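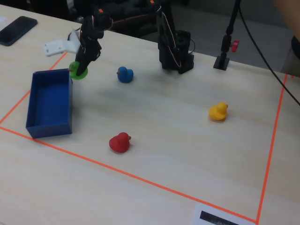

Bench cell with the green duck held in the gripper, next to the open blue tray.

Resetting the work area on the duck sorting cell

This page covers the reset and check of the small arm cell on the Fleston bench. Do it after any change to the arm, the tray or the tape, and before the first run of a new set. Allow 10 minutes. Power and control software are covered on the Bavness page.

Before you start

Stop any running script and put the arm in its rest pose. Torque stays on. If torque is off, support the upper link by hand before you touch anything else, as the arm will drop under its own weight.

1. Check the base

Push the base column lightly from each side. It should not rock. If it does, tighten the clamp a quarter turn at a time and test again. A moved base means the saved poses are no longer valid, so load the Huda profile and record them afresh.

2. Check the cables

Move the arm slowly by the jog keys through its full reach. Watch the wires at each joint. They need enough slack to stay loose at full stretch, but no loop should reach the gripper. Replace any tie that has slid along a link.

3. Check the tape

Run a thumb along every length of tape and press down lifted ends. Replace torn pieces one at a time, laying the new strip over the old line before cutting. If all the tape comes off at once the outline has to be measured again from the base.

4. Set the grasp height
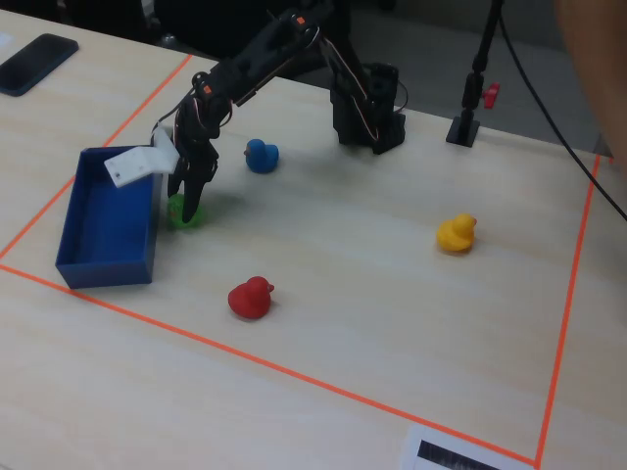

Grasp height is set with a duck on the table and the gripper pointing straight down. Open the jaws fully, jog to the saved pick pose and lower in steps of 2 mm. Stop when the fingers are beside the body of the duck and still clear of the wood. With the green duck this close to the tray, also check the side of the gripper, where the white bracket has to pass the tray wall. Save the height as pick_z.

5. Test the grip

Close the jaws at level 41 and raise the arm. The duck should stay level in the fingers for 7 seconds. If it slips, raise the level by one and repeat. Do not go above the limit in the Mạch settings file, as the finger servo overheats.

6. Record the result

Write the new pick_z and grip level in the cell log with your initials. Faults in the servos or the bracket go to Jinfeng Ren. The next full check is due in April.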